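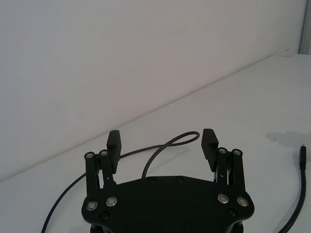 Figure 3. View of the wrist camera, gripper in the fully open position. Thin wires can be seen between the bars of the right linkage.

4.3 Failure during the endurance runs

The cable sorting task was planned as 772 cycles, divided over two benches. In each cycle the arm had to find a cable on the white table, close the gripper on it near the connector, lift it and put it down in a tray outside the view of the camera. Bench 1 finished its share without a stop that is worth reporting. On bench 2 the gripper failed after 600 cycles, and in this section we describe what we found, because the fault was not detected by our own software at the moment it began.

The first sign was small. The command to close was accepted, the motor current stayed inside the normal band, and the driver reported "object held". The cable, however, was still on the table when the arm arrived at the tray. The task program has only one check for a lost object, and this check reads the same finger position signal that the driver uses. A wrong position therefore passed two times through the software without any question. The arm made eleven empty transfers before the operator pressed the stop button.

We first suspected the pads. A cable is a difficult object for flat fingers: it is thin, it rolls, and a loop of it can push back against the pad like a weak spring. In earlier tests with the Feltov cable set we had seen grasps lost in this way, mostly when the loop stood up between the fingers and only its upper part was caught. We changed the pads and repeated 50 grasps by hand command. The fault came back in four of them, with no clear relation to how the cable was lying.

The cause was found by Nathalie Verbeke when she moved the fingers slowly with the power on and the brake released. At one part of the travel the position signal jumped to a fixed value and stayed there for a short time. One of the signal wires at the linkage had a broken core under an insulation that looked almost whole. When the linkage was near its open position the two ends of the core still touched each other. When it closed, they separated, and the driver kept the last value it considered good. This is a choice of the Skellis driver, version as delivered, and it is mentioned in the manual in one sentence in the appendix on filters. We had read the manual but we had not understood what it meant for our check.

The wire was broken by bending. In our installation it was fixed at both ends with too little free length, so that each opening of the fingers pulled it a little over the edge of a bar. On bench 1 the same wire had been replaced in October for another reason, and the technician had left it longer. We believe that this is the only difference between the two benches which matters here, but we can not prove it with two grippers.

No person was hurt and nothing was damaged except one connector, which was pressed against the table during the tests by hand command. The safety side still deserves a remark. A driver that keeps an old position value can also report "open" when the fingers are closed, and an operator who trusts the screen may then reach for a cable at the wrong moment. In our laboratory the rule is that power is removed before a hand goes to the table. During the fault search this rule was not always followed - the slow movement test can only be done with the power on - and we now do this test with a limited motor current and a second person at the stop button.

Three changes were made before the remaining cycles. The wire was replaced on bench 2 and given the same free length as on bench 1. The driver was set to report an error if the position value does not change while the motor is commanded to move. Finally, the lost object check now uses the wrist camera after the lift, following the method of Jakubowski, and the finger position is only stored for the log. With these changes the run was completed.

The eleven empty transfers are counted as failures in Table 4. We did consider to remove them, as they are not errors of the grasp planner, but users of the Cirkulell line would meet the same kind of fault in practice, and for them it makes no difference which part of the system has caused it. The results without these transfers are given in the last column of the same table.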